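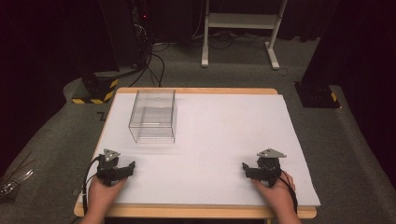

I canceled four subscriptions in August and kept notes on each one. Posting them in case you're putting off the same job.

1/ Gistix, the news summary app. Signed up for a free trial, forgot, paid $14 a month. The cancel button is under Billing, then Plan, then Manage. Took two minutes. They offered me half price before the last screen. I said no.

2/ Won, the budgeting one. You can't cancel in the app if you signed up on the website. You have to log in on a computer. My password didn't work, so add a reset email to the list.

3/ Lukier, monthly candy box. Email only. They wrote back the next day and asked for the order number from my first box, which I didn't have. It was on the old card statement. One more box shipped anyway and they wouldn't refund it.

4/ Poltutico, language lessons. I paid for a full year up front and used it until spring. No refund on yearly plans, but you can turn off the renewal. Do that now if you have it. The next charge would have been $177.

5/ Added up over a year, the four came to $888. I had guessed less than half of that.

6/ What helped most was going through the card statement line by line. Searching my email for "receipt" missed two of them.

7/ Check the statement again the month after. Won charged me once more and reversed it when I wrote in.

8/ Still have the gym to do. They want a letter.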